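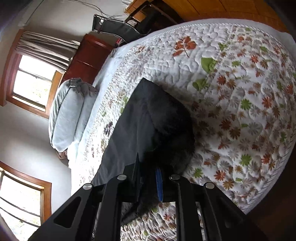
The Flenar hand-held gripper records household handling tasks for training a learning system, with no robot needed on site. The operator holds the tool, does the job and moves on to the next one. Soft goods are what most customers buy it for: dark cloth on a quilted, patterned bedspread is typical of the work. The inner fingers and outer arms are flat black plate, fixed with screws, and can be changed singly.

Each recording is saved as a separate example and can be labelled on the tool or later in Pomar, our sorting software. Pomar is included for 3 users.

Supplied with charger, carry case and 20 spare screws. Storage for 100 examples before copying off. Spare plates are sold in pairs.

Hire is by the week, minimum 3 weeks. For bulk orders or training at your premises contact Ayanda Msimang at Flalix. Orders placed before 9th May ship with the old carry case.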